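Bracelets on the Bed: My Small Storage Project
Intro to Household Design, final report
12 December 2021

Okay, so my topic was jewelry storage, and I picked it for a selfish reason. Back in October I spent a whole morning looking for one bracelet and found it inside a sock. Our assignment was to fix a small everyday problem without buying anything new, and I figured I had my problem right there!

My first step was sorting. I dumped my whole collection out and made piles for what I wear, what I don't, and what needs a new string. It came to 86 pieces (more than I would have guessed, and that includes single earrings). I timed myself and the first sort took 133 minutes, mostly because I kept trying things on.

Then I tested containers from around the apartment. The Sota tea tin looked great but it's too deep, so you end up digging. The Handel cookie tray was the opposite, super shallow, and everything slid together whenever I opened the drawer. I also tried a divided case that came with some Aoki paints, and that one works really well for earrings. Bangles won't go in at all.

After that I got interested in plain boxes, the kind you keep because they seem too nice to throw out. My bed was the work table for this part, gray duvet and all, with the pieces spread out where I could see them.
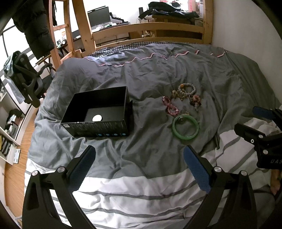
Beaded bracelets turned out to be the hardest group. If you lay them flat they take up a ton of room, and if you pile them up they twist around each other. I ended up coiling each one loosely and keeping the fine chains well away from them, in their own little section. The jade bangle got a spot by itself because I'm nervous about it knocking into things.

My second sort took way less time, roughly half an hour. I've kept the setup for 2 weeks now and only lost track of one ring. If I did this again I'd start with the drawer measurements, since my favorite box sticks up just enough to catch on the frame. For now it lives on top of the dresser.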